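Stop loss filled well past my level, is this normal?

Faisal Ansari

I trade a small account with Lonport, mostly the pound against the dollar. On Wednesday I was short with a stop 22 points above my entry. The jobs figures came out and I was closed 40 points above entry instead.
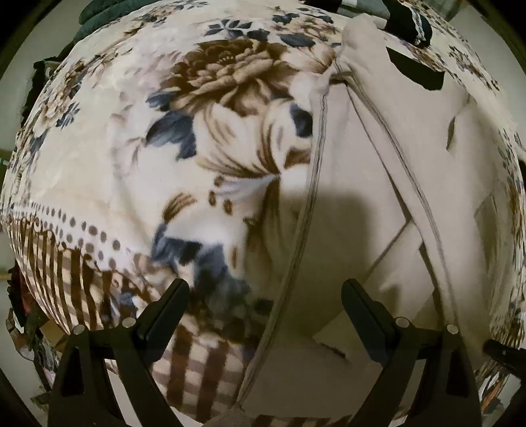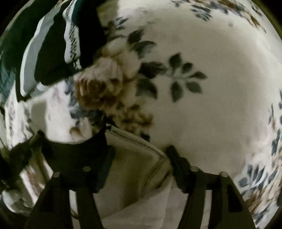 The account was at 1000 before the trade, so the extra loss hurt. Support says the order was "executed at the next available price" and won't go further. Can I claim the difference back?

Estíbaliz Villanueva

Probably not. An ordinary stop becomes a market order once your level is touched. If the price jumps over it, you get whatever comes next. Look in your account terms for the section on slippage.

Some brokers sell guaranteed stops, which cost a bit extra but fill at your exact level. Ask Lonport if they offer them on that pair. Also remember that a short closes at the ask price, and the spread widens when news comes out. Your chart may only be showing the bid, so compare your fill with the ask at that second before you complain.

Asif Talpur

Same thing happened to me with a different broker. Got nothing back. I just close everything before the jobs report now.

Faisal Ansari

Thanks both. My chart was on bid only. I'll ask them for the tick record.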